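Evum Tischplatte Kavcombe, helle Holzmaserung

Die Kavcombe ist eine rechteckige Tischplatte für Arbeitszimmer, Werkraum oder Gästezimmer. Sie wird ohne Gestell geliefert und passt auf die meisten Untergestelle mit flacher Auflage. Die Oberfläche lässt sich mit einem feuchten Tuch abwischen. Scheuermilch und Stahlwolle bitte nicht verwenden.

Belastbar bis 66 kg bei gleichmäßiger Verteilung. Die Schrauben liegen bei, vorgebohrt ist die Unterseite nicht — wer ein Gestell von Rahimi oder Drilance nutzt, zeichnet die Löcher am besten mit dem Gestell selbst an.
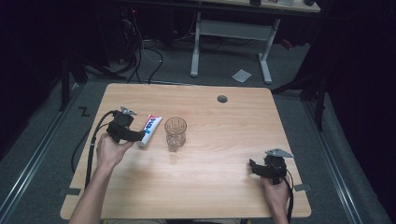

Die Maserung verläuft fein und waagerecht über die ganze Fläche. Der Farbton ist ein blasses Beige, das mit den meisten Möbeln zurechtkommt. Auch kleine Dinge wie eine Zahnpastatube oder ein klares Trinkglas heben sich gut davon ab, und durch die Glaswand bleibt die Maserung sichtbar. Der runde, dunkle Kabeldurchlass sitzt ein Stück vom Rand entfernt, die Ecken sind abgerundet.

Lieferung bis Bordsteinkante. Ersatzkappen für den Durchlass sind einzeln erhältlich, Rückgabe nur ungebohrt.

1.567 Mal geteilt
3 Kommentare

Jana Rieger
Seit Dezember im Einsatz, bisher keine Kratzer. Der Durchlass könnte für meine Steckerleiste größer sein.

Saeed Nazari
Gibt es die Platte auch dunkler?

Adaeze Usman
Beim Anschrauben unbedingt zu zweit arbeiten. Allein ist mir die Platte zweimal verrutscht — danach lag sie gut.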